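Workshop > Benches and Tables > Tarthorpe Joining Table

Tarthorpe Joining Table

We have been waiting to put this one up for ages, and it's finally in the catalog! The Tarthorpe is a work table that comes in sections, and the sections lock together along their long edges with a cam fitting you can turn by hand. Buy one and you have a good solid bench. Buy two and you have a big square surface you can walk all the way around (or push into a corner and cover in projects, like most of us do).

Each section holds up to 350 pounds, spread evenly. The legs adjust in 17 steps, so you can set it low for sitting, high for standing, or somewhere odd in between if your floor or your back calls for it. Set both sections to the same step before you join them. The feet have a fine thread for the last little bit, and with some patience you can get the seam flat enough to slide a sheet of paper across it.

The top is the same one Sendura puts on its Vomport shop carts, and people who own those carts have been asking for a table with it for years. It shrugs off glue, marker and coffee. Dried epoxy pops off with a plastic scraper. Please don't use a metal one, and keep hot soldering irons on a stand, as the top will mark if an iron is laid straight down on it.

What's in the box: one top section, four legs, two cam fittings, a hex key and the feet. The cams come with every section, even if you only order one, so you can add another later without hunting for parts. Finishes are cream, slate and moss. Slate sells out first every time, with the next batch due in September.

Assembly takes one person and a rug to lay the top on. Get the legs finger tight, flip it with a helper, then tighten everything once it's standing. If you're joining two, leave the cams until last.

Notes from the bench

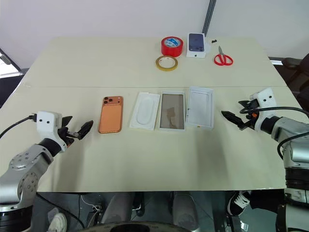
Raju

I've had two sections in cream joined up for most of the year and I love them. Small stuff really shows up on the light top. I do a lot of fiddly work, with tape, scissors and tiny black bits that used to vanish on my old dark bench, and now I can spot them from across the room. The seam is faint enough that I forget it's there until I'm sweeping crumbs along it!

One tip: wipe the two mating edges before you turn the cams. A bit of grit in there is enough to lift one side, and you'll feel it every time you slide something over. Mine needed a second try. I'd also get the clip-on edge tray, which fits either long side and stays put when you lean on it.

Spare cams and feet are sold separately under Parts.

Last updated: September

Contact Sendura | © Sendura | Back to top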